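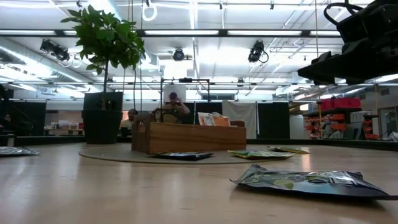

The snack table at Rulard

The Stedmont office keeps one table for shared snacks, next to the second-floor meeting rooms. Calum MacAulay looks after it and restocks it in the morning. 

Box and board
The wooden box sits on the round board with the potted plant to its left. Two packets are standing up in the box, one white with orange-red print and one orange. The rest are lying flat.

On the table
The dark blue and silver packet is out at the front right. A green and yellow one is closer to the box.

Restocking
New packets go in the box first, upright, so the fronts show. Spares are in the cupboard by the printer, 20 to a carton. Sơn Tạ has the key after 4 p.m. Please leave the plant where it is and put empties in the bin by the door.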